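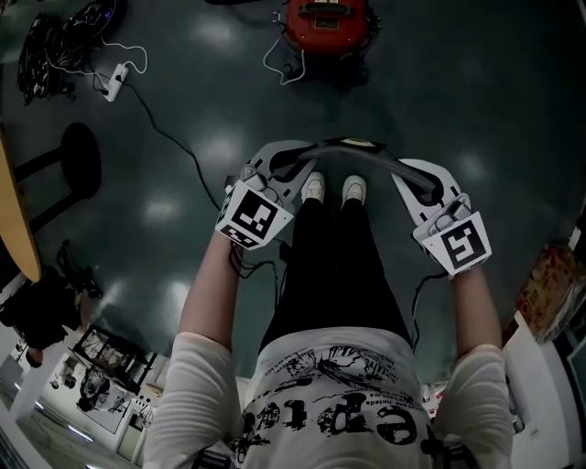 Aircraft sealants: frequently asked questions

Last updated September 7, 2023

Ordering

Who can buy from Kenulo?
We supply maintenance organisations, parts manufacturers, flying clubs and owners of light aircraft. You need an account to order anything classed as dangerous goods for transport. Other items can be bought with a card and no account.

How many products do you stock?
There are 488 lines on the current list. Most are fuel tank sealants, pressure cabin sealants, windscreen sealants, primers, adhesion promoters and the nozzles, cartridges and spatulas that go with them. If a product is on the list but shows no stock, we can usually give a lead time by the end of the next working day.

Is there a minimum order?
No, but there is a handling charge on orders under £50 before VAT. Frozen products have their own carriage charge, shown at checkout.

Can I order against a specification number and leave the brand to you?
Yes. Put the specification, type, class and cure time on the order. If any of the four is missing we will ring you before we pick it. We will not swap one class for another, even if the rest of the number matches.

What do the letters and numbers after the product name mean?
The letter is the class and tells you how the sealant is meant to be applied. Class A is thin enough to brush. Class B is thicker and is put on with a gun or spatula. Class C is for faying surfaces, where two parts are going to be fastened together with sealant between them. The number is normally the application time in hours, so a B-2 is a class B sealant with two hours of working time. A B-1/2 gives you thirty minutes.

Does a longer application time mean a longer cure?
In general, yes. A B-1/2 may be tack free the same shift, while a C-24 can take days. Use the times on the maker's data sheet for your batch of work. They are given at a standard temperature and humidity, and a cold hangar in December will slow everything down.

Shelf life

How much shelf life will be left when my order arrives?
Unless you ask for something else, we send stock with at least half its life remaining. If you need more than that, write it on the order as a condition. Short-dated stock is sold at a lower price and is always marked as such on the web page and on the packing note.

Can you extend the shelf life of a kit that has expired?
We can't extend it ourselves. Some makers allow a retest and some do not. Where it is allowed, we can send samples to the Friesen laboratory, which carries out the tests and issues a report. Whether you may then use the material is a matter for your own quality department and your approved data.

Where do I find the expiry date?
On the kit label and on the certificate. If the two do not agree, put the kit in quarantine and contact us. Do not go by the date on the outer carton, which is sometimes the packing date.

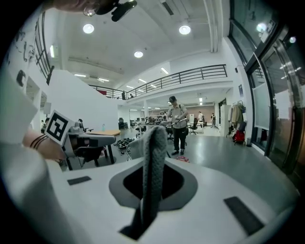

Can premixed and frozen cartridges be refrozen?
No. Once a cartridge has been thawed, it has to be used within its application time or thrown away. The clock starts when it comes out of the freezer. Follow the thawing instructions supplied and don't use a heat gun or microwave.

My frozen order arrived and the dry ice has gone. Is it still usable?
Look at the temperature indicator inside the box before anything else. If it has not tripped, move the cartridges to your freezer and carry on. If it has tripped, photograph it next to the batch label and send us the picture the same day. We will replace the order.

Using the products

Do I have to weigh the two parts?
For tins, yes, unless you are mixing the whole kit. The ratio is by weight and it differs between products and sometimes between batches, so read the label each time. Cartridges such as the Jomlow range hold both parts in the right ratio and are mixed with a dasher rod. Count the strokes given in the instructions. Streaks of the lighter colour mean it needs more.

Do I need an adhesion promoter?
It depends on the surface. Bare metal, primed metal, old sealant and acrylic all behave differently. The structural repair manual for the aircraft has the final say. Let the promoter dry for the stated time, and if the surface is left too long before sealing, clean it and start again.

How far does one kit go?
We have put a bead calculator on the downloads page. Enter the bead width, height and length and it will give a volume in millilitres. Add something for what stays in the nozzle.

What should I use to remove old sealant?
A plastic scraper for the bulk of it. Metal blades scratch, and a scratch in a tank skin can become a crack. The Nanuvetti scraper set has four profiles and can be resharpened. Chemical removers are available for what is left behind, but check they are allowed on your structure first.

Paperwork and returns

What certificates come with the goods?
A certificate of conformity showing batch number, date of manufacture and expiry date. The maker's own certificate is included where we hold it. Copies can be downloaded from your account for any order in the past seven years.

Can I return unopened sealant?
Only if we sent the wrong item or it arrived damaged. We have no way of knowing how it was stored after delivery. Tools and nozzles can come back within 30 days. Use form 2513, which is on the downloads page, and put a copy in the box.

How do I get rid of expired material?
Treat the separate parts as hazardous waste. Your waste contractor will want the safety data sheets. We don't take it back.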